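Making the Bed: A Study of Small Household Chores
Student project report, Home and Community Studies
Project group Bido, Plernanon College

Why we picked beds

When our group first sat down in February to choose a topic, the list on the board had laundry, dishes, grocery shopping and packing a school lunch on it. Beds got added near the end, almost as a joke, and then we kept coming back to them. Everyone in the group had an opinion about beds. Some of us had been brought up to make ours before breakfast, and some of us had never really made one unless company was coming. That seemed like a good sign for a project, so we dropped the lunches and went with beds.

What we wanted to know was simple enough. How do people in ordinary homes put a bed back together, in what order do they do it, and what slows them down? We visited 15 homes over the term, all of them within walking distance of the Bisine bus stop, and we asked each household to leave one bed exactly the way it was when everyone got up.

What a slept-in bed looks like

We had pictured a sheet, a comforter and a pillow, more or less like the drawings in our textbook. Real beds are much busier than that, and children's beds are the busiest of all. There is usually a favorite blanket on top of the regular covers, and very often the patterns have nothing to do with each other — polka dots under flowers, butterflies next to deer — and to be fair it looks very cozy that way. Stuffed animals end up wherever they end up. 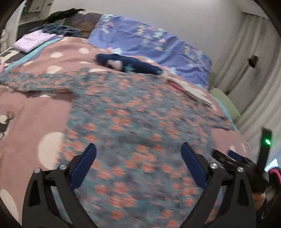
Layers turned out to matter more than size. A big bed with one plain comforter was quick work for almost everybody, while a small bed with an extra blanket and a few toys could take twice as long, mainly from all the lifting and setting aside. One parent told us she moves the toys to a chair first, then shakes everything out, then puts the toys back in the order her daughter likes. We tried her way ourselves and it went very smoothly, though you do need a chair!

How we kept our notes

We worked in groups of 2 and wrote everything on the sheet we named the Mathew form, after the street where we tried it out for the first time. It has 4 boxes: what came off the bed, what got straightened, what went back on, and anything the person said while doing it. The last box was meant to be a small extra, and it became our favorite part. People talk while they make a bed. They told us about quilts from grandparents, about sheets that never fit right, and about the side against the wall, which came up again and again as the part they like least.

The longest bed took 105 seconds after we agreed to stop the clock during conversations. We should have agreed on that sooner, and a few of our early times had to be thrown out.

What we would do differently

We would visit in the morning if we could. Most of our visits were after class on a Friday, and by then a family has sometimes straightened up without thinking about it, out of plain good manners. We would also ask about washing day, as fresh sheets change the whole job and our form has no place for it. The next group is welcome to our blank forms, which are in the folder by the classroom door.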